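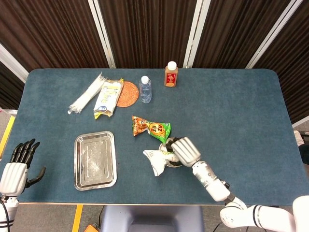

ULLBRIDGE, Jul 12, 2022 - Clarus is very pleased to share that it has set aside the budget for its first two-armed robots, a decision that has been a good long while in the making and one that we are delighted to finally be able to talk about.

The plan covers five robots over four years, supplied by Atinga, with the first to be put to work on sorting and packing small everyday goods such as snacks and bottled drinks. Our planning team began comparing quotes in May, and they asked for the whole cost up front: the hands, the spare fingers, the tables, the training hours and the service visits, which are so easy to leave out of a first estimate and so hard to find money for later!

Ten percent of the budget is being held back for repairs and replacement parts. Burkia will handle installation and will train our packing staff, 200 people in all, before the second robot is ordered.

Suppliers who would like a copy of the equipment plan are warmly invited to write to the Clarus purchasing office in Ullbridge.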